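3.2 Work surface and surround

All trials used the same flat table, finished in dark gray. Dark fabric was hung behind it and on both sides, with a vertical seam in the back curtain placed near the middle of the table.

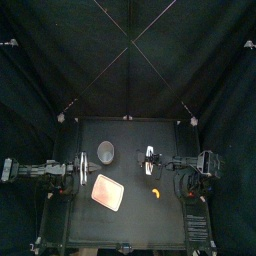 Osman
Figure 2. Table and curtains. Pale line segments cross in a large X on the back curtain.

A thin dark rail runs along the back of the table – small light-colored connectors sit near it, with one pair directly below the seam. The side curtains were left in loose folds. Cloth was rehung after every 80 trials.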